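Hanging Up the Glasses: a Small Study of a Stemware Rack
Product Design, second project
Bonifacio Segura and Rosalinda Sebastian, Gornham College

Why glasses?

We both share kitchens, and in both kitchens the draining board is a mess. Plates have slots, cutlery has a pot, and anything with a stem gets balanced on whatever is left. Rosalinda lost two wine glasses that way in January and it was her idea to make a whole project out of it. I wasn't sure there was enough in it for a report. There is loads!

Our question was simple: what does a rack have to do to hold a stemmed glass so that it drains well and comes off again without a fight?

What we looked at

The rack we chose is a gold-coloured metal one with curled hooks and a slanted shape. We liked it straight away. The hook takes the stem, the foot sits above it, and the bowl hangs clear of the table. We used a clear wine glass and a blue plastic goblet, plus an ordinary blue plastic cup for comparison, which has no stem and so nothing for a hook to catch.

We drew each hook from the side and from above before trying anything, and this was time well spent. On paper you can see that the opening matters more than the curl itself. A stem has to come in sideways and then drop into place, so the glass needs room to tip on the way in.

What we found out

The goblet was the easy one. It is light, you can knock it and not worry, and upside down it hangs happily from its foot. The wine glass made us slow right down. If you hold it by the bowl, your hand is in the way of the next hook. Holding it by the foot is much better, but then the weight of the bowl wants to swing, and you have to let it.

Order matters too. We did 19 hangings in all, and the awkward ones were nearly always those where a neighbour was already in place. Start at the far side and work towards yourself. (We wrote this on our list of tips and then both forgot it the next morning.)

The table and the rack
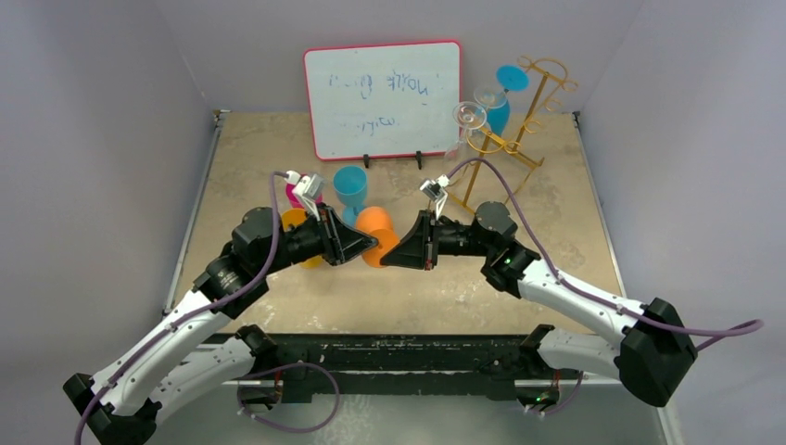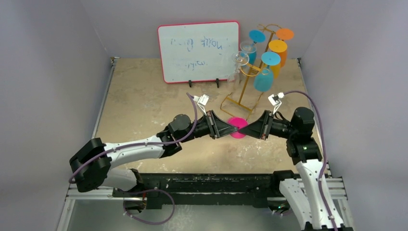
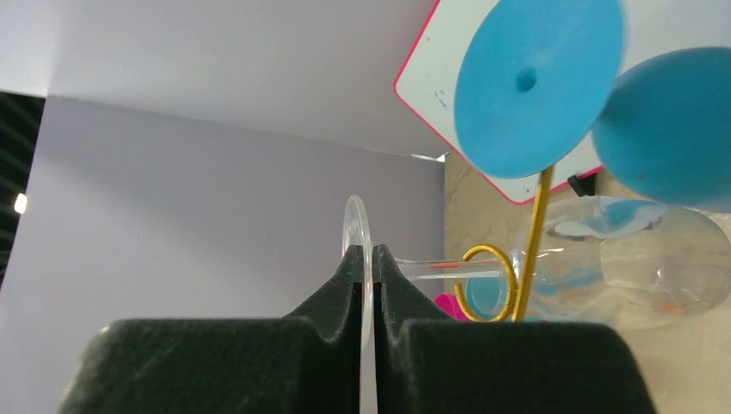

What we would change

We would love to try a hook with a wider mouth, and a version of the rack with more space between one curl and the next. Bonifacio has bent three out of garden wire and they work surprisingly well with the goblet, less well with anything heavier. A soft sleeve on the curl would be worth testing as well, mainly for the noise.

The plain cup still needs a home. Rosalinda's sketch has a short upright peg at one end for it.

Sources and thanks

Drawings are in the blue folder, hooks first, pegs at the back. Thank you to everyone in the Venside workshop for the pliers.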